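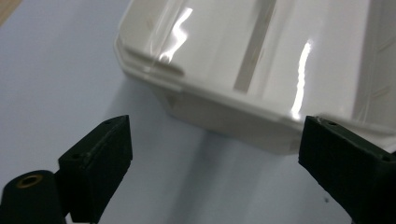 Kallent Shared Workshop, Robotics Bench

Hand gripper build: gallery

The gripper is held in the hand and closes two black fingers on whatever is put between them. It was built at the bench over the spring and was in regular use by May. The picture at the top of the page has the fingers on either side of the near end of a white plastic object, with the left one not yet touching. The notes below go with it and cover the parts people at the workshop have asked about. Click the picture for the larger version.

Fingers
Black, with a rough finish and a slanted top that runs up to a tip. There are small round screw holes in the top face. The edges have picked up light scuffs, which does not matter for this use. The drawing is revision 68 in the bench folder, and older revisions should not be printed because the hole spacing changed.

Threaded insert
The brass-colored ring at the lower left is a threaded insert, set in the round black piece next to the left finger. Inserts go in with the soldering iron and the flat tip. Let the part cool on the steel block before running a screw into it. If an insert sits proud, warm it again and press it level. Do not file it.

The white object
Glossy molded plastic with rounded corners and a stepped rim. It is a hard thing to pick up. The side slopes inward toward the table, so a finger that comes in low has little to push against, and the smooth surface gives no help. We approach from the near end with the fingers well apart, then bring the tips up under the rim. Boxes with straight sides are much easier and are a better place to start.

Table and light
The pale top was chosen so that black parts are easy to find on it. The overhead light puts bright streaks on anything shiny. For most jobs this is fine. For checking fit, turn the work a little until the streak moves off the edge you want to look at.

Print settings
Each finger is printed on its side with four walls. Supports are needed under the slanted face only. Sand the inner face lightly if the first layer has spread, and leave the rest as it comes off the printer. The job files are named Tamiru-left and Tamiru-right. They are mirrored, so print one of each.

Cost and parts
The full parts list has the part number for every screw. The spare screws are in drawer 860, along with the inserts and a bag of washers that fit nothing on this build but are worth keeping.

Still to do
Soft pads for the inner faces, in two thicknesses. A cover for the mounting piece. A better handle, as the present one is tiring after an hour.

Build and text: Botond Halász
Questions can be left in the bench notebook or asked at the open evening, from 7 p.m.

Back to all galleries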